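Proof of test for a visit to my mother's care home, which rules apply?

Posted in: Health rules and travel

Aiman Purba

Hello to all. My mother lives in a care home in Kirnis and I live in Nandon, which is 118 kilometers away and in a different region. In our region the government removed almost all of the rules in April. In Kirnis they still ask for a negative test before you enter a care home, and the regional health office writes on its page that the test must be "recent." It does not explain what recent means.

I called the home two times. The first person told me 24 hours, the second person told me 48 hours. If it is 24 hours I must test in the evening and leave very early, because the test point in my street opens only at 9.
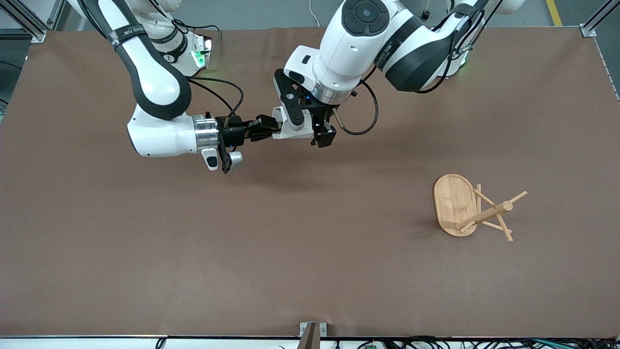
My second problem is the vaccination paper. I received both doses, but my certificate was issued by Nandon and my cousin says that Kirnis accepts only its own format. Does somebody have experience with this? I don't want to drive all this way and stand at the door.

Santoso_K

I visit my uncle in Kirnis every second week. The rule is in Order 321, paragraph 20. It says 48 hours for a rapid test with a certificate from a pharmacy or a test point, and the time is counted from the hour printed on the certificate. A test that you make at home is not accepted. The 24 hours was the old rule from winter, and some homes did not change the paper on their door. A home is permitted to be stricter than the order, so please ask the manager to confirm it by email and bring the email with you.

About the certificate: mine is also from outside the region and they scanned it without any problem. Bring your identity card too, the name must be the same on both.

fotex_parking

They never looked at my paper at all, just go. There is a test tent in the parking lot behind Fotex anyway, if it's still there.

Aiman Purba

Thank you, Santoso_K. I wrote to the manager this morning and I am waiting for the reply.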